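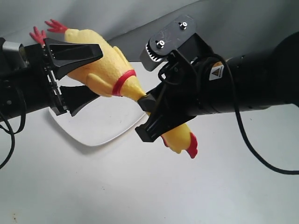 Unit 6: Comparing Grippers on a Soft Object
Lab handout, Introduction to Manipulation
Instructor: Irfan Yeoh

Reading before lab: chapter 5 of the course notes, sections on contact area and compliance. Bring your notebook. Groups are the same as in Unit 5.

Purpose

In Unit 5 you compared fingers on wooden blocks. Blocks are forgiving in one way: they keep their shape when you close on them. This unit uses a rubber chicken, which bends at the neck, gives at the body and has no flat sides. You will run the same task with two sets of fingers, the Nernow and the Eltlow, and write up which one you would choose and for what.

Terms used in this unit

Closing width: the distance between the fingers at the moment the controller reports contact. On a soft object this is larger than the final width.

Settling: the movement of the object after the fingers have stopped. A long object held at one end will swing or droop. Wait for it to stop before you take a reading.

Slip: any movement of the object along the finger surface while the fingers are commanded to stay still.

Handover: both arms hold the object at the same time, then one lets go. The part where both hold it is called the overlap.

Where to grip

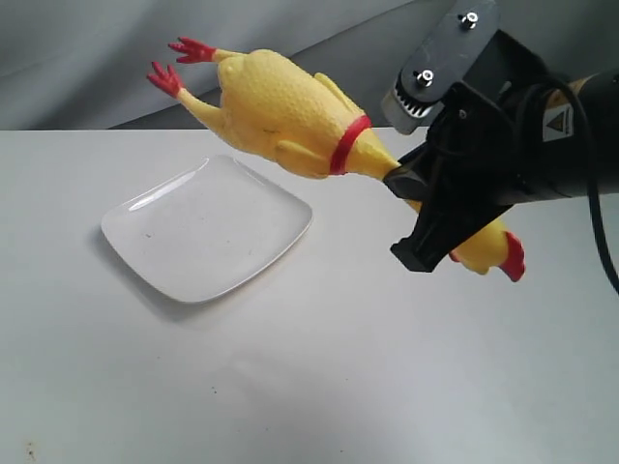
Choice of grip point matters more than closing force in most of the trials you will do this week. A narrow part of the object lets the fingers close further around it, but it usually leaves most of the weight on one side. With the fingers on the neck, just past the red band, the whole body and both legs are on one side of the grip and only the head is on the other. The wrist then has to resist a turning load as well as the weight. Record the grip point as a distance from the band, measured toward the head, and use a minus sign if you grip on the body side. Do not write "near the neck" in your table. We had several reports like that last term and they could not be compared with each other.

A grip on the body spreads the contact over a larger area. The fingers sink in, and the closing width changes with force. Take the width reading at the same force setting every time.

Settings

Load the Arnex controller profile for this unit before you power the arms. Leave the speed limit as it is. The settings you will change are:

Force limit: start at 18 percent. Raise it only if you see slip on two trials in a row.
Overlap time: 840 milliseconds for all handover trials.
Lift height: 162 millimeters from the tabletop, measured to the lower finger.

If the controller shows fault 313, one arm has reached its force limit while the other is still closing. Open both grippers, support the object by hand and clear the fault. Do not clear it while both arms are holding. The arm that recovers first will pull.

Procedure, part A: single arm

1. Put the chicken on its side across the plate. Keep the head off the rim.
2. Mark the plate position with tape so you can return to it.
3. Move the arm to the start pose and close at your chosen grip point.
4. Lift, wait for settling, then record closing width and any slip.
5. Lower, open, and reset the chicken before the next trial.

Do five trials at the neck and five at the body with each set of fingers. Reset the pose by hand each time, even when the chicken seems to have come down in the right place.

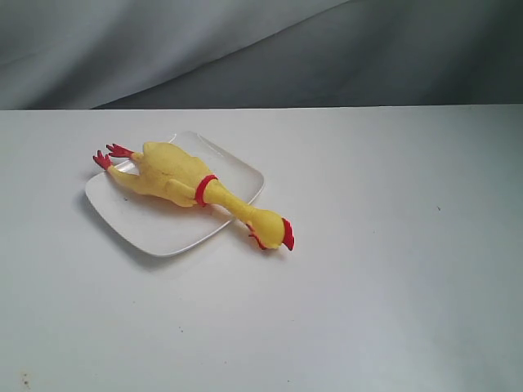
Small differences in the starting pose show up later as differences in grip point. If you turn the neck a little between trials, your results will scatter and you will not be able to tell whether the fingers or the starting pose caused it.

Procedure, part B: handover

1. Fit the Nernow fingers on the left arm and the Eltlow fingers on the right.
2. Pick up with the left arm at the body.
3. Bring the right arm in and close at the neck.
4. Hold through the overlap, then open the left.
5. Record slip at the right gripper during and after the release.

Run this five times, then swap the fingers between the arms and run it again. The swap is easy to skip when time is short. Without it you cannot separate the effect of the fingers from the effect of the arm, and the two arms are not calibrated equally well – the right one was last done in December.

Check the cables at each wrist before every handover. They need enough slack to follow the wrist through its turn and should stay clear of the fingers.

What to hand in

One table per set of fingers, one plot of slip against grip point, and a page of discussion. Say which fingers you would use for the pickup and which for receiving, and whether these should be the same. Groups using the Nkuna wrist camera may add its readings as a separate column. Do not mix them with hand measurements.

Reports are due Friday at the start of class. Late reports lose one grade step.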